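Final report, spring term
Dolores Esposito and Lyle Lindgren
Advisor: Chiharu Sugawara
4/15/23

# Does more demonstration data help a shirt-folding policy?

## 1. What we set out to check

Most of the papers we read in the first weeks of this project make the same promise. Collect demonstrations with a cheap hand-held gripper, no robot needed, feed the wrist video to a policy network, and the robot will pick up the skill. The plots go up as the number of demonstrations goes up. We wanted to see that curve for ourselves on one task that gives people trouble, and we wanted to know how much of the curve comes from the demonstrations and how much comes from things that get mentioned in a footnote, or not at all.

The task is folding a long-sleeved shirt with two grippers. We picked it for two reasons. It needs both hands, so pose errors between the left and right side show up right away. It is also hard to fake: a sleeve is either across the body or it isn't.

We should say up front that we did not get the result we were told to expect, and that our sample is small enough that we don't think we disproved anything either.

## 2. Collection

Both of us collected data, along with Imani Quintanilla, who had never used the grippers before March. We thought having one beginner would be useful. Lyle argued against it and was partly right (see section 4).

An episode goes like this. The shirt is put on the board in some starting state. Recording starts on both grippers. The operator folds the left sleeve in, folds the right sleeve in, brings the hem up toward the collar, smooths once, and opens the fingers. Recording stops. The shirt is shaken out and put back.

The starting state turned out to be the part we argued over most. Our first plan had two conditions, "flat" and "bunched." In the flat condition the sleeves are out and the front faces up. In the bunched condition the shirt is wadded on one side of the board and the operator has to lift and spread it before any folding happens. When we went back through the recordings, plenty of episodes didn't belong cleanly to either one. Operators would lift a corner of a flat shirt to fix a crease and end up with half of it in a heap. 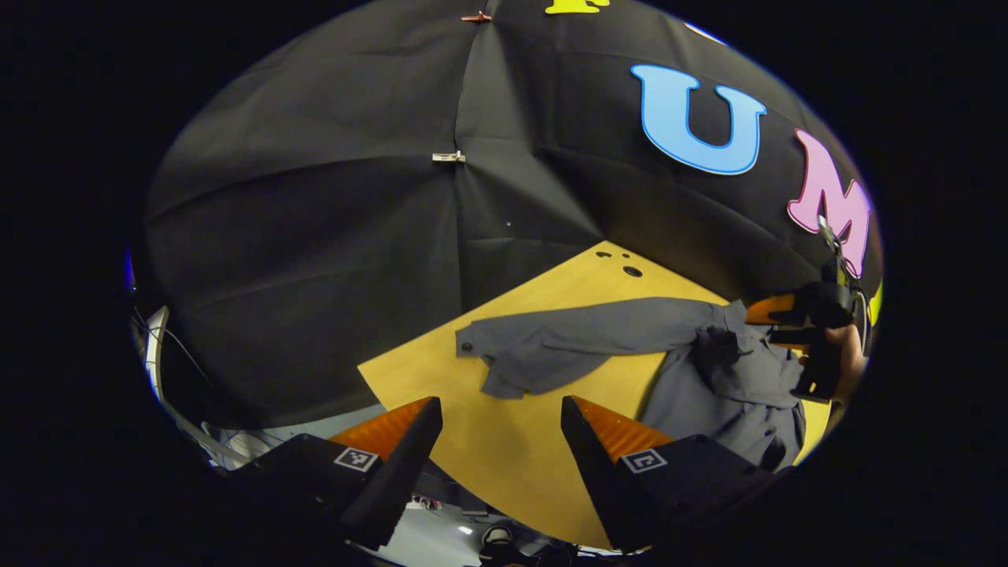
### 2.1 What gets recorded

Each gripper saves its wide-angle video, the finger opening, and motion sensor readings. Pose comes afterward from a mapping step that we ran through Skellel, the lab's processing scripts. The square markers on the finger mounts are used to read how far the fingers are open. Nothing in the file says how hard the operator is squeezing. That matters for cloth, and we come back to it.

We recorded 1248 episodes in total. That number sounds better than it is. Episodes were dropped if the mapping step lost track on either side, if the two clocks drifted apart, or if the operator forgot the final opening of the fingers. We first wrote down our reasons for dropping an episode as we went, in a shared sheet, and the reasons got looser as the term went on. Dolores went back over the sheet near the end and restored a batch that had been dropped for what she called "looks bad." Looks bad is not a reason. A policy trained only on folds that look good never sees how to get out of one that doesn't.

### 2.2 The background

The mapping step needs texture. Plain dark cloth gives it almost nothing to hold on to, and a busy room gives it plenty, some of which moves. The letters pinned to the cloth do a lot of work here, more than we understood at first. In a short side test we held the gripper low over the board so that mostly shirt and wood filled the view, and tracking dropped out much more often than when the letters stayed in sight.

This leads to a worry we could not settle. If the policy sees the same letters in the same places in every episode, it can use them. It doesn't need to find the left cuff if the left cuff is usually below the same letter. The papers answer this by collecting in many places. We collected in one. Anything we say about how well the policy "sees" a shirt should be read with that in mind.

## 3. Training

We trained three policies with the same network and the same settings and changed only the data. The small set had 30 episodes, the middle set had 500, and the large set had everything that survived cleaning. Darnell Ridgeway helped us get the jobs running on the Bruseo machines and found a bug in our image cropping that had been cutting off the fingertips for the whole first round. Those first results are not reported.

We did not tune the settings separately for each set. Someone could say this is unfair to the small set, and they would have a point. We chose it anyway, as tuning each one would have given us three more ways to get the answer we wanted.

Starting states in the middle set were picked to be mostly flat. A typical one has the collar near the cloth, the buttons running toward the operator, and one arm stretched out to each side, with whatever wrinkles it happened to land with. We never ironed or straightened the shirt beyond what a person would do in passing.
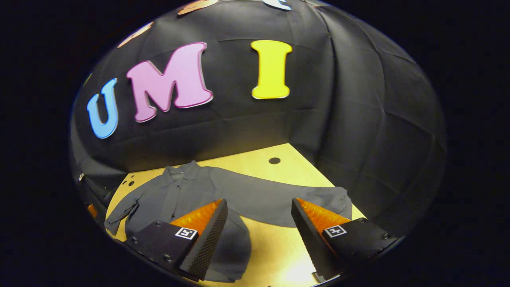
The large set is a mix, and the mix was not planned. Imani's episodes are nearly all bunched because she preferred that condition, and Lyle's are nearly all flat. So in the large set, "bunched" and "beginner" are tangled together, and no amount of clever plotting will pull them apart. If we ran this again we would hand each operator a list of starting states and make them stick to it.

## 4. Results, such as they are

The small policy reached for a sleeve and closed the fingers. Sometimes there was cloth between them. It never finished a fold in our trials and we stopped testing it early.

The middle policy was better than we expected. From a flat start it usually brought the first sleeve in. The second sleeve was much less reliable, and the hem was a coin toss at best. When it missed a grasp it carried on with the motion anyway, moving empty fingers across the shirt with great confidence. We saw this so often that we started calling it "miming" in our notes.

The large policy is where the story is supposed to get good. From a flat start it was no better than the middle one that we could tell. It mimed less, and it sometimes went back for a missed cuff, which the middle policy never did. From a bunched start it would at least lift the pile, something the other two did not try. But it also hesitated a lot more, and in several trials it hovered over the shirt until we ended the run.

We have three guesses about the hovering, and we can't rank them:

- Operators paused at different points. Imani stopped to think before each lift, and those pauses are in the data as real actions.
- Bunched starts have many reasonable first moves, and the network may be stuck between them.
- Pose noise between the two grippers was worse in the later recordings, after one of the mounts was refitted.

Lyle favors the first guess, which is why he wanted experts only. Dolores points out that Imani's episodes are also where nearly all of the recoveries come from. Both of these are true of the data, so we left the episodes in and reported one number set.

## 5. Things we don't believe anymore

We don't believe that an episode count says much by itself. Two teams with the same count could have very different data depending on who held the grippers and how the shirt was put down each time. We'd like papers to report the starting states along with the count.

We are less sure now that hand-held collection is as cheap as it's made out to be. The recording is quick. The cleaning took up most of March, and we were still finding mislabeled files in the last week. Horusska, the labeling tool we used, shows one gripper's video at a time, so checking that the two sides matched meant a lot of flipping back and forth.

We also started out thinking that the missing force signal was a minor issue. With this shirt, operators pinched lightly to slide one layer and firmly to take both, and the finger opening looks almost the same in either case. The policy grabbed both layers when it should have grabbed one in a large share of the failed hem folds. We suspect no amount of wrist video will fix that – though a thicker shirt might hide it.

## 6. What we'd do with another term

First, fix the assignment of starting states so operator and condition are not mixed up. Second, move the letters between sessions, or swap them for something else, and see how far performance drops. If it drops a lot, we'll know what the policy was looking at. Third, collect a smaller set at the Park Street annex with a different table and test across the two places.

Prof. Sugawara asked in our review whether we would still recommend the method to next year's group. Dolores said yes, for tasks with hard objects. Lyle said he would want to see the moved-letters test before answering. The cleaned episodes, the restored batch and the drop sheet are on the project drive in separate folders, and the older copy of the drop sheet has not been deleted, so please check which one you are reading.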